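Why do maps have squares?

By Ifeoma Ibrahim

Imagine you lost your ball in a big park. "It is in the grass" does not help your friend much! But if the park map has squares, you can say "look in B5". Letters go along the bottom and numbers go up the side. Always read the letter first – then the number. On our map of Dostomcombe, the duck pond is in C2.

Lines that cross make a grid, and tape can make one too.
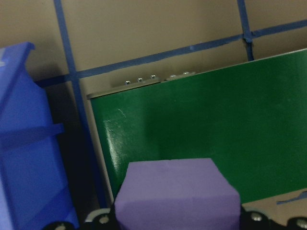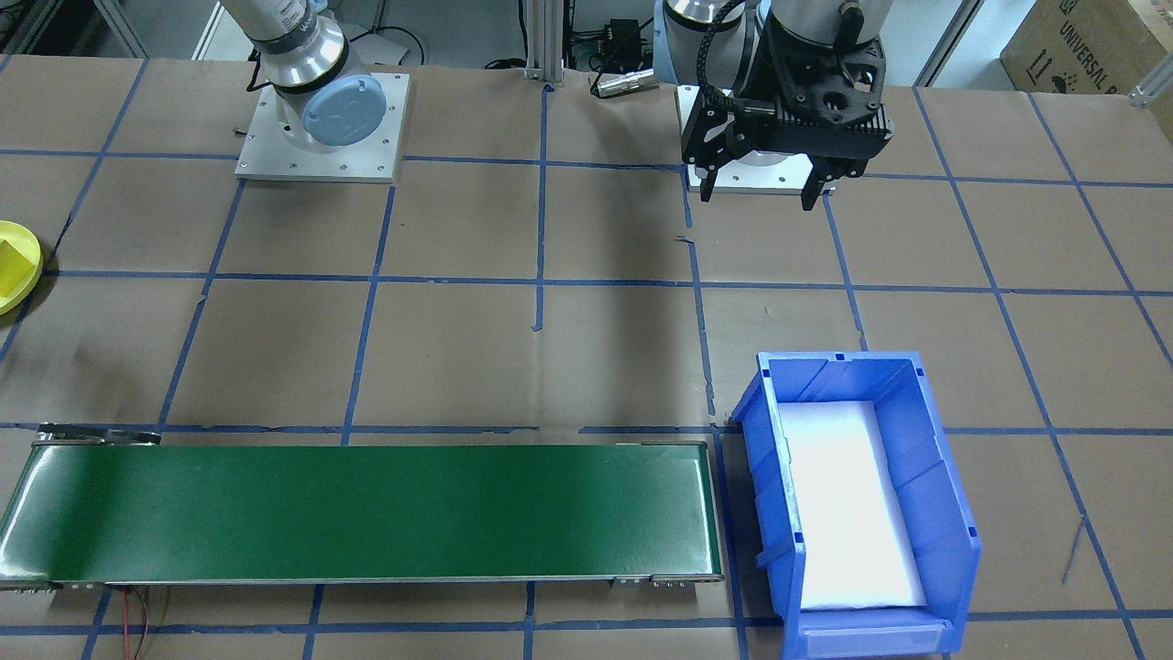
Reading time: 1 minute

Now draw a grid over your own bedroom plan. Which square is your bed in?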